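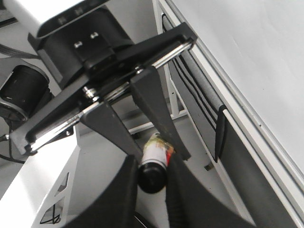 4. What happens after a landlord complains

4.1 The complaint file

The most exciting part of this project was getting to read the complaints themselves. Most earlier work on tenant reviews starts from what is still online, and so it can only see the posts that survived. We were able to start from the other end. Clutmont, the neighborhood review board that covers both Trundmont and Drirkau, agreed to let us read every written complaint it had received from a building owner or manager, along with the post being complained about and any later version of it. The file holds 202 complaints concerning 256 separate posts. Some owners complained once about a single sentence. Others sent long letters that went through a whole thread line by line, and these are wonderful material for anyone who wants to know what a property company thinks a reader will believe.

We treated each post as our basic unit and each complaint as an event in that post's life. A post could be left alone, edited by its writer, edited by the board, given a reply from the owner, or removed. Many went through more than one of these steps, and the order matters a great deal. An edit that comes before the owner's reply often leaves that reply looking strange, since it argues with words that no longer appear on the page.

4.2 Sorting the claims

Our first attempt at coding used a simple split between fact and opinion. It fell apart within days. Take a sentence such as "this building has never had a happy tenant." A lawyer would probably call it opinion, or at least exaggeration. The manager who complained about it read it as a factual claim and attached a folder of thank-you cards. We found this kind of mismatch all through the file and decided to make room for it.

The final scheme has five groups: condition of the building, conduct of staff, money, safety, and reputation or luck. The last group was added at the suggestion of Mwajuma Nzioka, who did the first full reading and kept running into posts that fit nowhere else. These are posts that say an address is cursed, that businesses on the ground floor always fail, or that people who move in soon split up. We had expected a handful of jokes. What we found was a serious and very lively kind of writing, with its own history in each town, and owners took it seriously too. Several of the longest letters in the file concern posts of exactly this type.

Two readers coded each post separately and then compared notes. Where they disagreed, the post went to a third reader who had seen neither set of notes. Disagreements were most common between conduct of staff and money, mainly in posts about deposits. A writer who says "they kept my deposit" is talking about money. A writer who says "they laughed and kept my deposit" is talking about something else as well, and we allowed a second code in such cases.

4.3 The Antal thread

One thread shows the whole process so well that we return to it throughout the paper. It concerns the Antal, a mixed-use block in Trundmont with shops at street level and apartments above. In July a former shopkeeper posted that the corner unit had "eaten" every business put into it. Other users joined in with their memories of a bakery, a shoe repair place and a travel agent, and they did not agree on which came first. The owner complained that the thread was scaring off possible renters and asked for removal and a public apology.

The board did neither. It asked the first writer whether he could back up the word "every," and he changed it to "nearly every." It then invited the owner to post a reply, and the reply is a delight to study. It gives the opening date of each shop, explains that the bakery left for a larger space nearby, and says nothing at all about luck. Readers noticed. The comments that followed were friendlier to the building than anything earlier in the thread, and a few people wrote in to say how much they missed the bakery.

Would an apology have done the same work? We can't tell from one thread, and we don't want to load too much onto it. Still, it points to a pattern that we think deserves real attention. Owners usually asked for an apology or for removal. What seemed to change the tone of a thread was specific information, given in plain language by someone who clearly knew the building.

4.4 Reading the comments

To look at tone, we read up to 20 comments on either side of each complaint. Comments were marked as warmer toward the building, cooler, or neither. We chose hand reading over automatic scoring because local humor is everywhere in this material. "Lovely place if you enjoy stairs" would pass as praise in most scoring tools. In Drirkau, where half the jokes about housing are jokes about hills, it can go either way, and our readers sometimes had to ask a resident.

We did not mark comments written by the person who made the original post, or by anyone who said they worked for the owner. Comments from neighbors were kept. We argued over this for a long time, as neighbors can have strong interests of their own, such as the resale value of the place next door. In the end their voices were too much a part of these threads to leave out. Section 6 repeats the main comparison without them.

4.5 Limits of the file

The file contains written complaints only. Phone calls were not logged, and staff at Clutmont told us that small landlords tend to call. Our material therefore leans toward larger owners, who have someone in the office to write letters. It also leaves out cases that went straight to a lawyer. We closed the file on 24 November 2023, and threads that were still active at that point are coded as they stood.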